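Notebook, kitchen cell, Monday (August, hot, the AC in the lab is losing)

Okay, so picking up from Friday's mess. The bowl-to-counter task is still throwing the arm into a protective stop, and I now think I know why, so I'm writing it all down before I forget which run was which.

Quick recap for Hae-won So, who was out: we moved the whole policy over to the new Flindis build of the kitchen and left everything else alone. Same arm, same gripper, same controller gains, same Mosoti planner underneath. In the old kitchen it was boringly good. In the new one it picks the bowl up, carries it out to the left, and then somewhere in the last bit of the move the whole arm freezes with a collision flag on the elbow. On the elbow! The gripper is miles from it, out at the far end of the reach, and the elbow is up over the sink doing what looks like nothing at all.

I ran 950 episodes overnight to get a real number. 836 finished clean. The rest stopped, and when I sorted the stops by joint, 70 of them were the elbow flag and the others were a grab bag (dropped bowl, planner timeout, the usual). So the elbow thing is the biggest single bucket and it's the only one that's new.

First guess was the faucet. It's right there behind the elbow, and I was so sure about it that I spent the whole morning shaving down the spout's collision hull. Reran the elbow seeds. No change, same stops at the same step. Put the hull back the way it was (checked the diff, it's back).

Second guess was the window sill, same idea, same result. I at least had the sense to just turn its collision off for a test instead of editing meshes by hand. Still stops.

Then after lunch I finally did what I should have done first and printed the contact pair names at the moment of the stop. And it's the brown bowl. The elbow is supposedly touching the brown bowl, the one sitting on the counter to the right of the sink, the one that isn't even part of the task. On screen they are clearly not touching. So I dumped the collision shapes next to the visual ones and there it is, the collision shape for that bowl is scaled up by 2. The visual mesh is fine. The invisible one is a giant salad bowl poking out over the edge of the sink, and when the arm stretches left and the elbow settles, it clips the rim of a thing you can't see. Ugh.

Where the scale comes from: the Vumeo exporter writes the scale on the parent node, and our import script applies it again on the collision child. The green-gray bowl doesn't have the problem because it came in by hand back in the spring. Haven't checked every asset yet. I bet there are more of them.

The part that bugs me more than the bug: the stop logic did its job, but what happened afterward was not great. On an elbow flag the arm holds position, fine, but the gripper stays clamped and the recovery routine then tries to back out along the same path, straight through the contact it just reported. In sim that's a warning in a log. On the Humness arm downstairs that would be the elbow pushing a second time into whatever it hit. I don't want this recovery routine going anywhere near hardware until it's fixed, and I've put a note on the deploy branch saying so. Hae-won, if you disagree come find me, but please don't merge over it.

Things to do:
- fix the double scale in the import script, reimport the brown bowl
- script that compares visual and collision bounds for every prop and yells if they don't match
- recovery: no backing out through a flagged contact, hold and wait for a person
- rerun the elbow seeds first, then the full overnight set
- draw collision shapes in the debug view BY DEFAULT, I'm tired

Ran one seed by hand with the bowl's collision fixed and it got through the step where it used to stop. One seed is one seed, so no celebrating. Full set goes on tonight at 6 if the machine's free.

Open question for tomorrow: why did only some of the episodes hit it if the bowl never moves? My guess is the elbow has two ways of getting the gripper out to the left and only the lower one clips. Will plot elbow height against outcome.

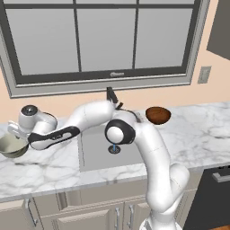 Bowl carry to the left, default view, collision shapes not drawn. Brown bowl is the one behind and to the right of the elbow.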